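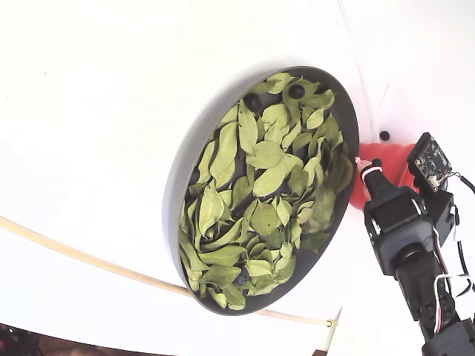

Couldn't you just print the price of the arm and let us get on with it, asked a reader of the previous edition. We could, and the price is 356 dollars for the Porton kit with servos included. The trouble is that the kit is the part of the budget that behaves itself. Everything below is about the rest.

Section 2. Planning and Budgeting for a Small Sorting Station

Read this section before you order. Reading it afterward is also permitted and tends to be a more emotional experience.

2.1 Decide what the arm is for

1. Write down the job in one sentence. "Pick small round things out of a tray of dried leaves" is a job. "Explore automation" is a way to spend a grant.

2. Write down the heaviest thing the arm will lift and the most fragile thing it will touch. If these are the same thing, call your dealer before going any further.

3. Measure the bench. Leave room for the arm at full stretch, the tray, and somewhere to put down whatever has been picked up. People forget the last one with great regularity.

Note: Leaves weigh next to nothing, and buyers conclude that any arm will do. Weight is the easy half. A leaf bends, slides, sticks to its neighbor and hides whatever is under it, so spend on the fingertips and the sensing before you spend on lifting power.

2.2 Build the parts list

4. Start with the arm, the power supply and the controller. If you buy from Vastdale, the power supply is a separate line item. Check that it is on the order.

5. Add a sensor board if the job calls for one. The Calimlim board fits the standard bracket with four screws, which are not in the bag with the board. They are in the bag with the bracket, unless you bought the bracket used.

6. Add fingertip covers. Order two full sets to begin with.

7. Add cable, connectors and ties. Enter a real amount here. "Misc." is not an amount.
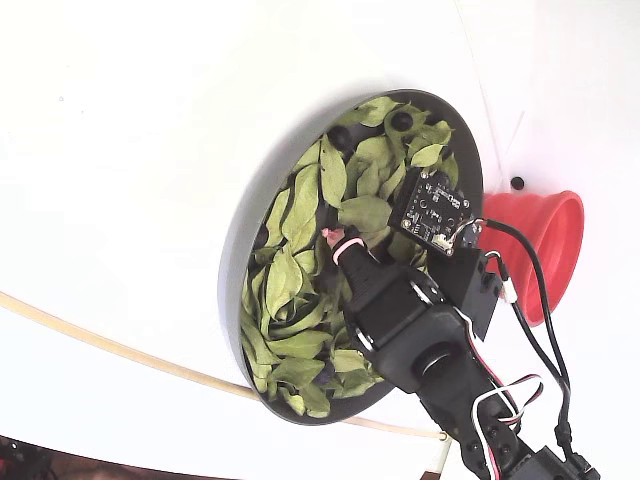 Wiring is where quotes go to be wrong. A supplier will price the cable by the straight distance from the controller to the last joint, and the last joint does not stay at a straight distance from anything. Every servo lead needs slack for the full swing, the way the red, white and black wires loop out from the middle of this arm, and the sensor cable needs its own run on top of that. Price the extra length now. A lead that is a finger's width too short costs the same as a long one, plus the shipping on the long one.

Caution: Do not make up for a short lead by limiting the joint in software. Somebody will lift the limit later, and the connector will be the first to hear of it.

2.3 Plan for wear

8. Treat fingertip covers as a consumable, like printer ink but with less guilt. Inspect them every 200 picks and replace any that have split or gone shiny.

9. Keep one spare servo of each size on the shelf. Bilteck servos can be swapped one for one in the Porton arm. Other makes may fit the bracket and still disagree about which way is clockwise.

10. Budget for the stuff you are handling. Dried leaves crumble with repeated picking, and a tray that has been worked all week is a different job from the one you tested.

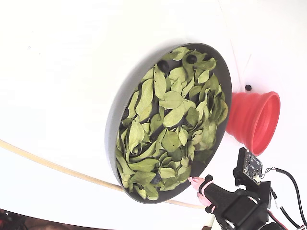

11. Put replacement leaves on a monthly line with the covers. Small objects that roll need a line too, as they leave the bench and take up residence under the nearest cabinet.

2.4 Add it up

12. Total the list, then add your own hours for assembly and calibration. If the figure comes to over 2000 dollars for one station, go back to step 1 and read your sentence again.

13. Get the quote in writing, with shipping. Dealer prices are normally revised in November, and a quote from before then should be checked before you sign anything.

Note: Do not order a second arm until the first has run your real job with your real material. The discount for buying a pair is genuine. So is the storage cupboard. For mounting the base to the bench, go to Section 3.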